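Home | Notebook | Rigs | Tooling | Log in

May, bench 2, afternoon

Planner swap, continued. Restrepo (the new sampling planner) has replaced the old one on the arm, config otherwise untouched. The release note claims it "handles clutter gracefully." I would like to see a number attached to that before I repeat it to anyone.

What I did before lunch: replayed 400 logged queries from the April set through both planners, offline, same collision world. Restrepo is faster on the median, no argument. The tail is worse. A handful of queries ran into the 2,000 ms timeout, and the old planner never got near it on those same ones. All of the slow ones end low over the table with the wrist turned in toward the basket. I don't believe that's a coincidence, but I haven't shown it either.

Things I checked and can cross off:

- Joint limits match between the two configs. Diffed them twice.
- Seed handling is fine. Same seed, same path, five times in a row.
- Logging overhead doesn't explain it. Turned it off, same tail.

Not crossed off: the collision model of the basket. Dillik exports it as a solid convex hull, so as far as the planner knows there is no inside. Any goal below the rim is in collision by definition, and then the "relax goal" option quietly lifts the pose until it passes. It reports success. I only noticed because the final z was off by more than the tolerance we set. How long have we been counting those as good?

Perception next. Lester gives both red blocks the same color label, fair enough, but the shape label on the cylinder flips to "cube" between calls with nothing moving. Confidence is reported as high both times, so I'm ignoring that field from now on. The pose on the cube looks stable. The cylinder's yaw wanders all over, and yaw on an upright cylinder means nothing anyway, yet the grasp generator takes it seriously and rotates the wrist to suit. There's some of our planning time. 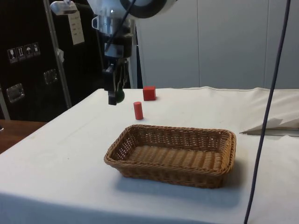 Patched the grasp generator to drop yaw for anything labeled cylinder. That only helps when the label is right, see above. Reran the slow queries: worst one now 750 ms. Better, and I still wouldn't call it fixed, given I picked the queries.

To do:
- decompose the basket mesh into walls and floor, re-export
- make "relax goal" log a warning, or just kill it
- full replay over all 3,550 queries overnight, both planners
- ask whoever owns the Estow wrapper why it swallows the timeout code and returns "no path"

Leaving the old planner as default on bench 2 until the overnight run is in.

Recent entries
Estow wrapper: return codes, again
Lester label flicker, first notes
Replay tool: how to pin the seed
Why the April logs have two clocks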